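The Tulip Table: notes and pictures from our two-arm flower work

February 4, 2021

I promised a few people I'd finally put up a gallery page for the flower project, so here goes. I'm Ruxandra Preda, I work on the Pallallow study with Silviu Marinescu and Irina Enache, and for a good part of the winter my job has been setting out artificial tulips on a green mat so that two robot arms can pick them up and put them in glass vessels. It is a strange way to earn a living and I love it!

The question behind Pallallow is pretty simple. If you teach a pair of arms by showing them a task many times, does it matter how messy the table is while you're teaching? Most of our early demonstrations were tidy. Flowers in a row, stems all pointing the same way, vessels lined up at the back. The arms learned that fine, and then the minute somebody nudged a stem they went to pieces.

So in September we threw out the neat layouts and started over. Tudor Pîrvu wrote a little tool called Fliretti that spits out a starting layout, and whoever is setting up has to follow it, even when it puts two heads right up against each other and you know it's going to be a pain. (It is always a pain. Silviu claims he gets the hard ones on purpose.) We recorded 239 demonstrations that way, and threw out 18 of them where a flower ended up on the floor or one of us lost the thread halfway through.
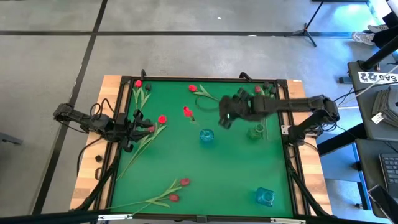
The part I was most curious about was stems. A tulip is an annoying thing to grab if you're a robot, all the bulk is at one end and the rest is a long skinny lever. Take it by the head and the stem swings around wherever it likes. Take it by the stem and the head droops and drags. Our tidy-layout policy had pretty much one grasp it trusted, and it used that grasp on everything, including flowers facing the wrong way.

The messy-layout policy does something nicer. When two flowers are lying close together it slows way down before closing the fingers, and if it gets a bad hold it will often let go and try again from another angle. We never told it to do that! Irina went back through the recordings and found that we all do it ourselves when we're driving the arms, me more than anyone, so I guess it got the habit from us.

As for numbers, we ran the same set of test layouts on both policies. The messy one finished 154 of them with every flower in a vessel. The tidy one managed well under half of that, and most of its successes were layouts that happened to look like its training data. I want to be careful here, it's one table and one kind of flower, and Sânziana Avram (who reads all our drafts with a very sharp pencil) has made me promise to say so on every page.

Glass has been the other headache. Blue glass on a green mat is okay. Green glass on a green mat is a different story, and a lot of our leftover failures are the arm going in a bit short of the rim and tapping the side. Silviu wants to swap the mat. I'd like to keep it and record more demonstrations with the green vessel, seeing how people's kitchens don't come with a color-matched background either. We've been arguing about this over lunch for 2 weeks and neither of us has budged.

Next up is handing over. Right now each arm mostly minds its own side, and when a flower lies out of reach for one of them the other has to do the whole job. We'd like the first arm to pass the stem across the middle. Tudor has it working in simulation, where nothing ever slips, and he's very proud of it, and I'm looking forward to seeing what real petals do to his afternoon.

If you want the layout files, write to me and I'll send the Fliretti folder along with the list of dropped recordings and why we dropped them. The longer write-up is with Sânziana at the moment and will go on the Pallallow page once she's done with it.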